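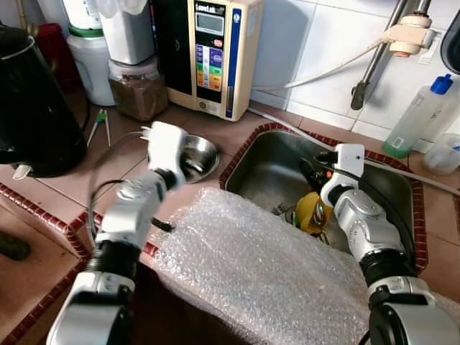

The sink end of the counter, red trim and all. Kettle on the far left.

My brother-in-law came for lunch in April, drank one glass of water out of my kitchen faucet and told me it tasted "softer." He knew by then what the ionizer had cost. I'd like to see him do it blindfolded.

The machine was already picked out when I started paying attention. It was $983, plus $122 for a filter that is supposed to be changed when the display says so, and I have my doubts about a gadget that gets to decide when you buy more parts for it. The leaflet uses the word "cellular" a lot. It never gets around to saying what the water is meant to do once it reaches a cell.

So I tried it for four weeks, on my own terms. Same tea, same mug, same kettle. One morning with the machine on, the next with it off, and I wrote down which cup I liked better before I checked. I know this isn't science. I'm one person with a notebook, and I could usually hear whether the thing was running. Still, my notes say I preferred plain tap water a little more often, and I put that down to luck.

Fulgencio Lozano, who put in our bathroom and has opinions on everything with a hose on it, said to ask the water company for their report first. Good advice, and free! The report was dull. Our water is a bit hard and otherwise fine.

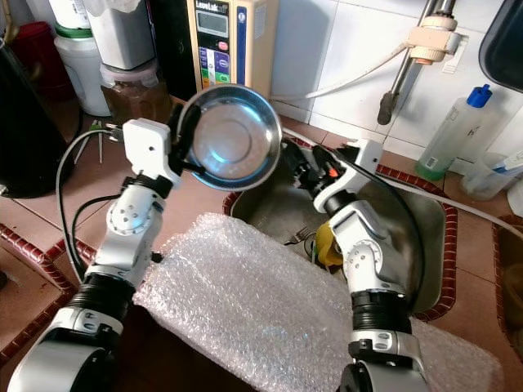 The ionizer against the white wall tile, hose going over to the faucet. A fork in the sink.

My other complaint is the space. We don't have a big kitchen, and that stretch of wall was where I used to lean the cutting boards. Then there's the hose. It goes to a fitting on the faucet pipe, and every time I want to rinse a big bowl I have to think about what I'm going to bump. I could route it differently, I suppose. I've looked at it a few times and then gone and done something else.

And the buttons. Blue, purple, green, orange, and a red one off by itself. I've read the page that explains them twice and I still use one. If a machine has a whole row of colors for something that comes out clear, I start to wonder who the colors are for.

I'll say one fair thing. The water I get from it doesn't taste bad, and people in this house drink more of it than they used to. Whether that's the water or the fact that we paid for it, I can't tell you. A cheap pitcher might have had the same effect.

What I really wanted to fix in that corner was the tile. I like the red edging, with its little bumpy pattern, right up until I have to clean it. Crumbs get in there, tea gets in there, and the sponge rides straight over the top. An old toothbrush and baking soda does it. I also bought a grout cleaner from Roussel that promised no scrubbing, and I scrubbed. The baking soda did just as well on the side I tried it on.

Sabine Baumgart wrote to ask whether she should get an ionizer for her new place. Borrow one first, Sabine. You can have a week with ours if you bring your own teapot and come get it yourself.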